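Mirnico Depot: Changes to Film and Soft Plastic Intake
29/03/2019

Soft plastics from the Barros and Dinum routes are now weighed separately at the Mirnico depot. Until February both routes were tipped together, and a high moisture reading on a bale could not be traced to either one.

The acceptance limit for moisture is unchanged at 3 percent by weight. Loads above the limit are held under cover for 36 hours and tested again. A load that fails twice is downgraded to mixed film and invoiced at the lower rate. Clear and colored film must arrive in separate bags. Paper labels may stay on, but strapping and tape have to come off before collection.

Bale weight has been set at 800 kg to match the handling limit at Anora, which takes all of our clear grade. Lighter bales will still be accepted from member sites, provided they carry two ties in each direction and a legible route tag.
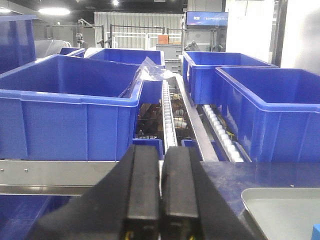
Route tags printed before the change remain valid until the current stock is used up. New tags have a field for the tare weight, to be filled in at the point of loading. Questions about grading or invoices should go to Rosário Quintela at the depot office.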